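Home Archive Coffee Water Contact

Descaling on hard water, part 2

My tap water in Herkent measures 400 ppm total hardness at the kitchen faucet. The machine's manual assumes 200 and sets its descale reminder to match, so I ignore the reminder and go by flow rate. When the time to fill a cup starts to climb, I descale.

I use citric acid, plain powder, mixed in cold water. Hot solution can leave calcium citrate behind, and that is harder to remove than the original scale. Run half the tank, stop, let it sit, run the rest, then flush with two full tanks.

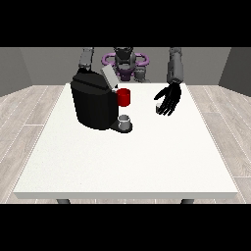 Black coffee machine on the white table.

Mareike Kuhlmann wrote in to ask about vinegar. It works, but it is slower and the smell stays in the tubing -- I gave it up in October.

Filter jugs are a separate question. The cartridge I tried softened the water well at first, then drifted back toward tap hardness long before its rated life was up.
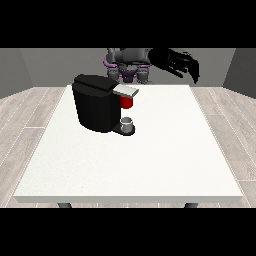
I now test the jug every other week with drop kits, same glass, same fill line. Strips are too coarse at this end of the scale. The next cartridge goes in when the reading passes 200.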